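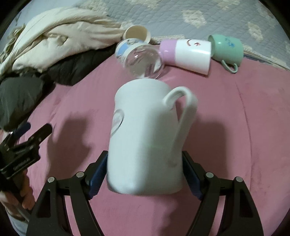 Withdrawal from Makness wallet still pending after 11 days

Drurketti
Nov 30, 2020
I moved 183 USDC out of my Makness wallet to another exchange and it still says pending. There is no transaction ID. Support sent one automatic reply. Is the money lost?

Szűcs
No ID usually means it hasn't gone to the blockchain yet, so the coins should still be with Makness. Check your email for an identity request — mine went to spam in September and held everything up. Don't send a second withdrawal until the first one clears or is cancelled.

Plirkidville
Same with me, took 3 days. Just keep writing to them. And ignore anyone who messages you offering to recover it for a fee.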